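机の上の安全規程、改訂しました

会社で一日じゅう規程を読まされて、帰ってきてまた規程を書いている。趣味というのはそういうものらしい。

チェス盤の上で駒をつまんで置く小さなロボットアームをいじり始めてから、このブログではモーターの選び方とか、配線の取り回しとか、わりと見栄えのする話を書いてきた。今回は見栄えがしない。規則の話である。しかも自分で作って自分で破り、自分に注意してまた改訂する、という種類の規則だ。

うちではアームのことをMorrisと呼んでいて、駒を扱う一連の実験がHatirow、そのHatirowで守るべきことを書いた文書がGutardという名前になっている。名前をつけすぎだと思う。文書に名前をつけたのは、「例のあれの何番」と言うより「Gutardの何番」と言ったほうが違反したときに重みがあるからで、実際、少しだけ重い。

現在の版は44項目ある。チェスの競技規則を読みながら寝落ちした翌朝に勢いで書いたので、最初の版にはアームに関係のない条文まで混じっていた(対局者は相手を不当に困惑させてはならない、など。Morrisには守りようがないし、困惑させられているのはたいてい私のほうだ)。今回の改訂で、その手の飾りはだいぶ削った。

以下、残った項目のうち、人に見せても恥ずかしくないものを書いておく。産業用ロボットの安全規格を仕事で扱っている方には笑われると思うが、机の上で動くアームにも指は挟まれる。痛みに規格の等級はない。

座標は盤の印字で言うこと

うちの盤は3890円で買った巻けるビニール製のマットで、縁に座標が刷ってある。緑とクリーム色の、ごくありふれた柄だ。

作業中は「右」「左」「奥」「手前」を禁止にした。私がカメラの映像を見ながら言う「右」と、机の横に立って言う「右」と、アームの根元から見た「右」は、全部違う。これで半日つぶしたことがある。ログには「もう少し右」と書いてあり、書いた本人が読んでも、どの右なのか分からない。

うちの置き方だと、いつも見ている側の辺に数字が1から8まで並び、左の辺に文字がaからhまで並ぶ。チェスを指す人には落ち着かない向きだと思う。私も最初は落ち着かなかったが、途中で向きを変えるのがいちばんまずいので、Gutardには「マットの向きは一連の記録が終わるまで変えない」と書いた。正しい向きかどうかより、昨日と同じ向きかどうかのほうが大事だ。この条文だけは一度も改訂していない。

机に対して少し斜めになっているくらいは許す。まっすぐに直したくなるのだが、直した時点で位置合わせはやり直しになる。几帳面な人ほど破りやすい規則である。

動いているあいだは盤に手を出さないこと

書くまでもない。書くまでもないので、最初の版には書いていなかった。そして駒が傾いたのを見た瞬間、私の手は勝手に出た。

指先がゴムの小さなグリッパーなので、挟まれても大けがにはならない。だからこそ手が出る。大きくて怖そうな機械なら、人はちゃんと下がる。机の上に載る大きさで、樹脂の白いパネルで、指先がオレンジ色をしていると、どうも文房具のように扱ってしまうのだ。

それで条文はこうなった。「アームが動作中に駒が倒れても、倒れたままにする。直すのは停止を確かめてから」。倒れたままの駒を眺めている時間はなかなかつらい。キングが倒れると、なんだか投了した気分にもなる。

周りの駒に触れずに一つだけつまむ、というのが普段の課題で、ポーンは背が低いぶん、指先を盤の近くまで下ろすことになる。隣に背の高い駒が立っていると、気をつけるのは指先より、その上の腕のほうだったりする。

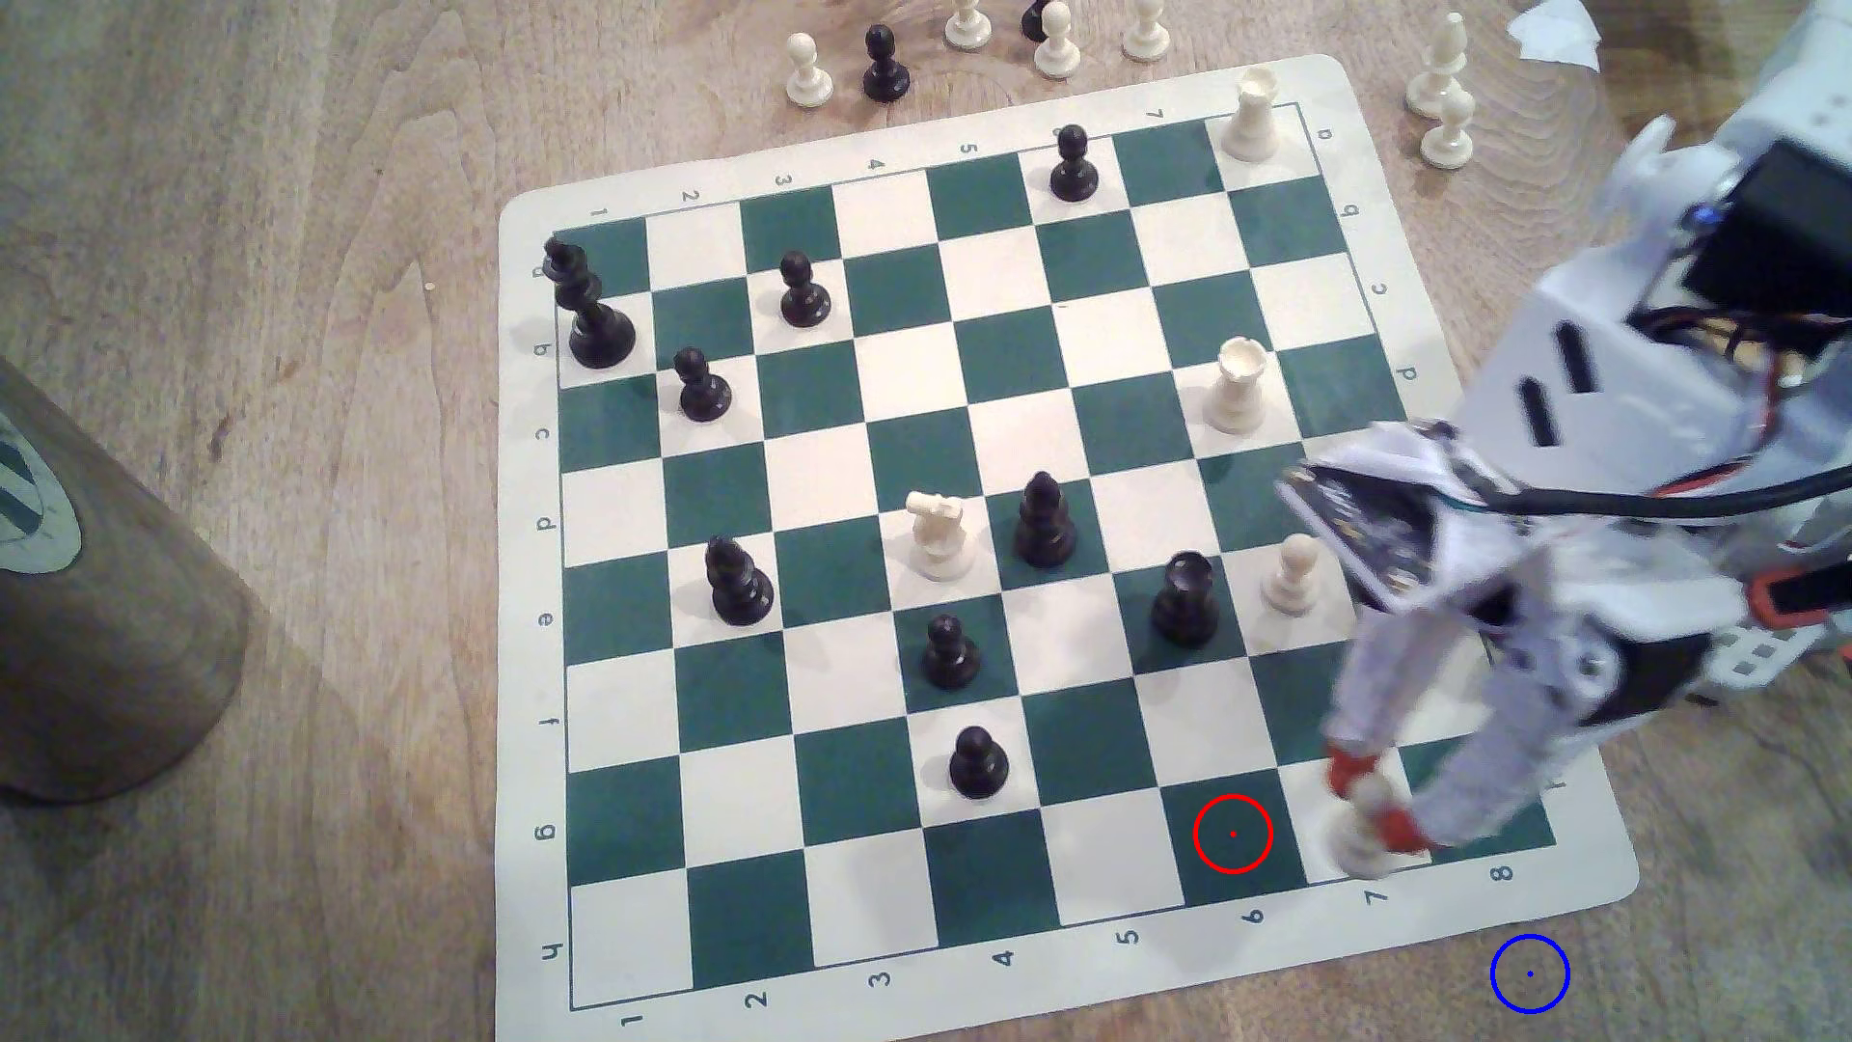

規則ばかり増やして、いったいいつ駒を動かすんですか、というコメントを前回の記事にいただいた。匿名の方である。続けて、趣味なんだから壊してから覚えればいい、安全規程なんて会社だけで十分でしょう、とも書いてあった。

ごもっともで、二行目あたりでは画面の前でうなずいてしまった。ただ、壊してから覚えるやり方はもうやっている。Gutardの各項目は、その「覚えた」の部分を文章にしたものだ。覚えたはずのことを翌週に忘れる人間がひとりで運用しているので、紙に書いておくほかない。

いつ駒を動かすのか、という質問のほうは痛い。規程の改訂が楽しくなってくると、本当に動かさなくなる。そこで「改訂作業は1回の実験につき2項目まで」という項目を足した。足したので、その日の枠は残り一つになった。

取った駒の置き場を決めること

盤から外した駒は、盤の向こう側の机の上に置く。アームの根元側には置かない。うちのアームは数字の8のほうから入ってくるので、そちらは空けておきたいのだ。

最初のころは「そのへん」に置いていた。そのへんというのは恐ろしい場所で、気がつくとアームの通り道だったり、ケーブルの下だったりする。ポーンを踏んだケーブルがポーンごと引っ張られていくのを見たときは、さすがに笑った。笑ったあとで条文を書いた。

置き場の中での並べ方は決めていない。色で分けようとした時期もあったが、守れなかった。守れない規則を残しておくと、ほかの規則まで「守らなくてもいいもの」に見えてくる。会社の規程集がまさにそれで、倉庫の貼り紙は誰も読まないまま層をなしている。というわけで、並べ方の項目は丸ごと削除。改訂のうちでいちばん気持ちのいい作業だった。

ケーブルは開始前に端から端まで目で追うこと

アームの根元にはサーボの線がいくつも回り込んでいて、それとは別に太い黒いケーブルが一本、先端のほうの基板まで渡っている。この太いのが問題児で、腕を伸ばした姿勢では何ともないのに、たたんだ姿勢だと思わぬところに膨らんでくる。

以前は「ケーブルに余裕を持たせること」と書いていた。余裕を持たせた結果、余裕の部分が盤の上を掃いた。いまは「可動範囲の両端まで手で動かして、線が張らず、盤にも触れないことを見る」となっている。電源は切った状態で。括弧書きで済ませていたこの一文を、今回ようやく本文に昇格させた。

点検そのものは面倒で、夜遅くなるほど雑になる。目で追ったつもりで、途中から天井を見ている。これについては「23時以降は新しい動作を試さない」という項目を別に立てたのだが、現在もっとも違反の多い条文である。

放したあと、すぐに引かないこと

つまむ動作の話ばかりしてきたが、うちで駒を倒す原因は、放すときのほうが多い。指を開いて、そのまま横に逃げる。すると指先のゴムが駒の首に残っていて、連れていってしまう。ゴムは滑らないように選んだのだから、当然といえば当然だ。

Gutardでは、放したら一度止まり、真上に抜けてから次へ向かう、と決めてある。間の抜けた動きになる。動画にすると本当に間が抜けていて、友人に見せるたびに「遅い」と言われる。遅さについては仕様書に「慎重」と書いてあるので、こちらとしては問題がない。

止めている時間をどれだけ縮めてよいかは、まだ決めきれていない。縮めるとうまくいく日もあれば、そうでない日もあって、うまくいった日の設定だけを書き残したくなる誘惑が強い。ログに都合の悪い日も残す、という項目は、どちらかというとアームより人間向けの規則だ。

駒と指先の隙間がわずかしかない姿勢も、記録の対象にしている。成功か失敗かの二択で書くと、この手のきわどい場面が全部「成功」に混ざって消えてしまうからだ。欄を一つ足して「近い」と書けるようにした。近い、としか書いていないので後で読むと何が近いのか分からないのだが、それは次の版で考える。

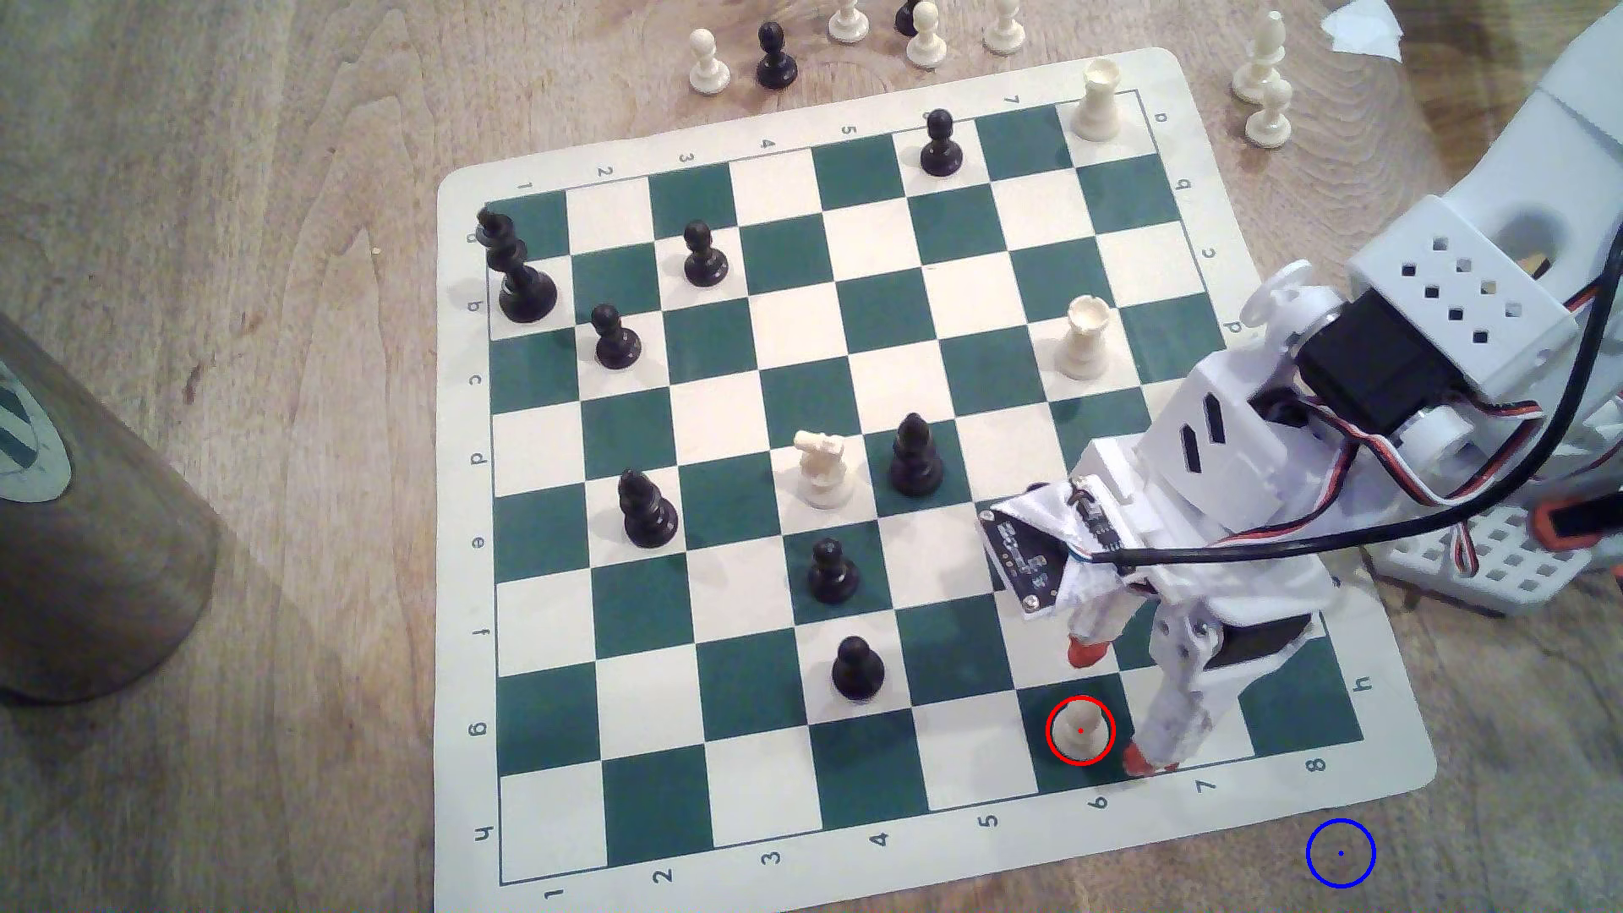

Tarkineに移してからの変更点

少し前から、実験の場所をTarkineに移した。といっても、家の北側の小部屋をそう呼んでいるだけである。地図で見つけた地名から取った。また名前をつけている。

部屋を移すと、規則の半分くらいは前の部屋の家具に依存していたことが分かる。「窓側の引き出しを開けたまま動かさない」という条文が残っていて、新しい部屋の窓側には引き出しがない。こういう項目は、意味を失ったまま妙に堂々としている。消すとき少しさびしかったが、消した。

机の面は明るい色の木目で、これも新しい項目の種になった。クリーム色のマットの縁と色が近いので、映像で縁の位置を取る処理を、光の加減が変わるたびに見直している。昼に調整した値を夜に使わないこと。照明を変えたら最初から。文章にすると二行で済むが、この二行のために月曜の晩をまるごと使った。

版の付け方も変えた。以前は思いついたところから書き直していたので、どの実験をどの規則でやったのか、あとから追えなかった。今は実験のログの先頭に、そのときのGutardの版番号を書く。現在の版は14。内容が良くなったから14まで来たわけでもなく、そのうちいくつかは誤字の修正だ。

全文を公開してほしいという声も、ごくたまにいただく。公開するつもりはあるのだが、読み返すと「例の件があるため禁止」とだけ書かれた項目がまだ残っていて、例の件がどの件なのか、書いた本人が思い出せずにいる。禁止なので、とりあえず守ってはいる。次回はその項目を調べるか、止める時間の測り方を書くか、どちらかにします。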